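Sun 19 April

Build log, week 6

The club has been on the PC assembly task for six weeks now. The short version of the rules for the Tresex student round: you get an open desktop case, a tray of parts, and a time limit, and the arm has to put the parts where they belong. Hands off once the clock starts. We entered as Flendska, same as last year.

We spent the first part of the term on parts that don't mind being dropped. Brackets, slot covers, the drive carrier. Our control code is a branch of Bahrami, the planner an older team left behind, and it was written for picking up blocks. It had no idea what the walls of a case were. In week two it drove the wrist straight at the drive cage and someone hit the stop in time. Now the case is in the collision model, with 6 mm of padding on the side walls — more than we wanted, but the Dell has a lot of bent metal sticking up.

This week was small metal parts again, and the processor over the socket.

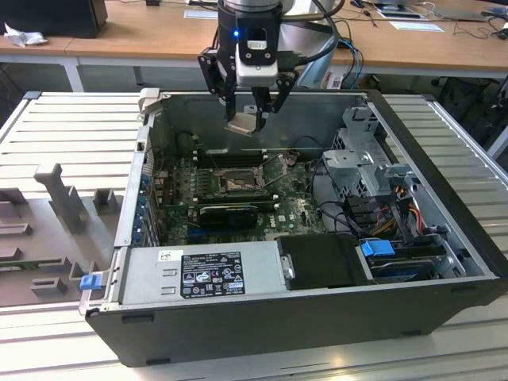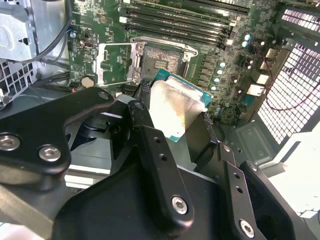
Work inside the Dell case, overhead view first and then from the wrist.

The processor is the hard one. A memory stick has some length to grab and a notch to line up. A chip is a flat square with very little edge, and if the fingers close a bit off center it tips. The socket pins are thin and they bend. We have 2 spare boards from the recycling pile and would like to finish the season with both.

What we changed: grip force is down to 95 on the driver's scale, which goes to 255. The approach is slower over the last part of the move. The wrist view gets its own calibration at the start of every session, because we found the mount shifts a little when the arm is parked overnight. We also stopped trying to do the lever. For this round the lever can be up at the start, so we leave it up.

Each practice run gets logged on Vulen, the lab server. We have about 200 so far and need to go back and label the early ones, which were saved with no notes at all.

Next session is memory. After that we try a full run with the clock on. The round itself is in November.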